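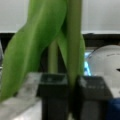 Announcer audio at Gillside: nobody on the far straight can follow the jam calls

Forum: Derby Production > Sound and Announcing

turn4_static
Looking for advice before the June double header. We run bouts at Gillside, which is a sprung timber floor inside a brick shed with a bare metal roof. The crowd cap is 206. Most of them sit along the home straight, and the rest are on the low bleachers outside turns three and four.

Current rig is two Porier powered boxes on stands at the announcers' table, both pointed across the track, fed from a small Feltumik mixer. Two Hellwig headset mics. At the table it sounds fine. On the far side you can tell someone is talking and that's the limit of it. Lead jammer calls, penalties and scores are all lost. Turning it up made it worse.

Budget is modest. I can buy or borrow two more boxes but not much beyond that.

packlap
Turning it up makes it worse because you are feeding the room more of what it already has too much of. Those people are hearing mostly reflections off the roof and back wall. You need less distance between box and listener, and less energy going anywhere else.

Put the boxes up as high as the stands will safely go, tilt them down, and aim them at people's heads in the back row. At the moment you are aiming at brick.

Then use the high-pass filter. If the Feltumik has the button on each channel, press it. Most are set near 100 Hz, which gets rid of wheel rumble and handling noise and costs you nothing in speech.

outside_whistle
Agree on placement. On filtering I'd go further. 100 Hz is too polite for a shed. I run speech through a high-pass at 200 and the far end cleans up noticeably. The voice sounds thin at the desk, and your announcers will complain.

packlap
I would not do that to a low voice. Anyone with a deep delivery ends up sounding like a phone call, then they push harder to compensate and you get shouting. Leave the filter where it is and take a broad cut centred on 500 instead. That is where a metal shed honks.

outside_whistle
The honk depends on the shed. Ours was lower. Cutting at 500 because somebody on a forum said so is guesswork. Play speech, boost one band, sweep it until the room sounds its worst, then cut there.

packlap
Fair. Treat 500 as a starting point for the sweep.

turn4_static
Thanks both. The mixer has the button but the mid EQ is fixed, so sweeping is out unless I borrow a different desk. I might be able to get the next Feltumik up, which has a sweepable mid.

Second issue is music. The DJ plays through the same two boxes during jams and the announcers talk over it.

skatebag_emeritus
Kill the music during jams. The refs will thank you, and so will anyone trying to hear a bench coach.

outside_whistle
Disagree. Plenty of crowds find a silent jam flat, particularly first timers. Duck it. Put a compressor on the music channel, key it from the announcer bus, and set a slow release so it doesn't pump between sentences. If the desk can't do that, the DJ rides a fader.

skatebag_emeritus
The DJ never rides the fader.

turn4_static
Ours does, for the first half.

Update on the layout. The borrowed pair of Poriers are confirmed, so I can put two boxes on the home straight and two at the bleachers, with the far pair fed by a long balanced cable taped around the outside of the safety lane.
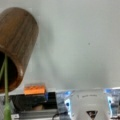 Do the far speakers need a delay if they face a different section of the crowd?

packlap
Only if the near pair can still be heard clearly from those seats. With the near boxes tilted down onto the home straight, most of their direct sound should be gone by the time it reaches the bleachers. Set the far pair with no delay, sit there, and have someone read a roster. If you hear a double on the consonants, lower the near pair first. Add delay after that if it persists.

outside_whistle
I'd set the delay from the start, assuming the mixer has one on its outputs. Measure the distance between the pairs and allow just under three milliseconds per metre. It's one number to type in.

packlap
Only correct if both pairs fire the same way. If the bleacher boxes face back toward the track from behind the crowd, the calculation is different.

turn4_static
They'll be in front of the bleachers, facing out from the track. So roughly the same direction as the near boxes would have been heard from. No output delay on my Feltumik, so I'll try it without.

skatebag_emeritus
Keep the headset capsules at the corner of the mouth and mute whichever one isn't talking. Two open Hellwigs at one table comb filter each other and no EQ will fix it.

turn4_static
Both of ours stay open all night at present. Will add mute switches to the list and report back after the scrimmage.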